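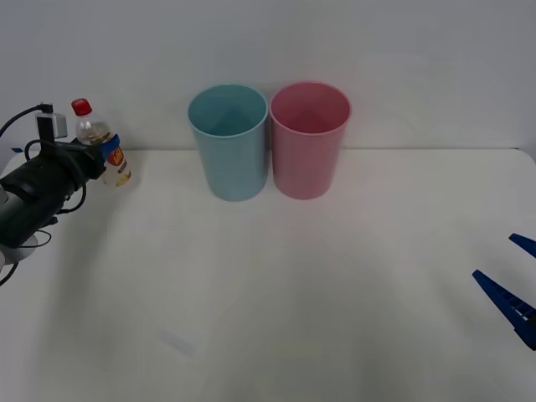

Cotamden Trails & Woods Forum > Land Management > Creek corridor thinning, comments open

kayode_a
Feb 12, 2018
Has anybody else read the draft thinning plan for the creek corridor? I sat down with it last night and I'm still not sure what they want to do past the second footbridge. The map shows 59 acres shaded orange, and the text calls that "mixed treatment," and then mixed treatment isn't defined anywhere I can find. Could be hand crews with loppers. Could be a masticator. Those are pretty different things if you walk there every morning like I do!

Comments go to Ifeoma Nnaji at the district office. I'd like to send something more useful than "I have questions."

brockcaron
It's in the appendix. Mixed treatment = machine on slopes under the limit, hand crew on the rest. I agree it's buried.

kayode_a
Which appendix? My PDF stops at page 179 and the last thing in it is a soils table.

brockcaron
Huh. Mine has a C after the soils. Maybe they swapped the file. Try downloading it again.

creekside_sal
Same problem here, mine ends at soils too. So some of us are commenting on one version and some on another, great start.

I'll say what I said in October at the open house. I'm not against thinning. That stretch behind the Prallitz lot is a mess, it's all doghair fir and dead stuff leaning on other dead stuff, and I would love to see it opened up. My problem is the big old alders along the water. The woodpeckers use them, the owls use them, and there's one line in the whole plan about leaving "snags where practical." Practical for who?
- Salamatu Usman

brockcaron
Practical for the person running the saw, mostly. I did this work for 5 seasons and I promise you don't want to be under a rotten alder when the machine is shaking the ground next to it. Some of those trees have to come down or the crew can't go in there at all.

creekside_sal
Fine, then flag the ones that are dangerous and tell us which ones they are before the crew shows up. The Mägi tract got the same sentence in its plan and go look at it now. Stumps right down to the creek.

brockcaron
Mägi was a salvage job after the windstorm. Different contract, different rules. I wish people would stop bringing it up every time somebody starts a chainsaw.

thongchai_L
I live across from Mägi and I'm kind of with Salamatu on this one, sorry Brock. It might have been a different contract but we were told the same things at the meeting beforehand. And the slash piles sat there two summers. If you're worried about fire, a pile as tall as my truck sitting by the road doesn't make you feel any better.

brockcaron
OK the piles I won't defend. That was bad.

kayode_a
Downloaded again and now I have Appendix C, thanks. It's four pages. The slope limit is in there, but nothing about when piles get burned or chipped. It just says "as conditions allow."

Also they want comments through that Plando site, and it timed out on me and ate everything I'd typed. Write yours somewhere else first and paste it in.

creekside_sal
Plando is awful. I emailed Ifeoma directly last time and she did write back, it took a while but she answered every point. She also said she'd walk it with people if a few of us asked together.

thongchai_L
I'd go on a walk. Mornings are better for me.

brockcaron
I'll come. I can show you which alders I mean, and you can tell me I'm wrong while we're standing there.

creekside_sal
Oh I will :)

kayode_a
I'll email her tonight and ask for 2 or three possible mornings. Is the gate at the Prallitz end still locked or do we start from the footbridge?

thongchai_L
Locked last time I tried it. Footbridge, and wear boots, the low part is soup right now.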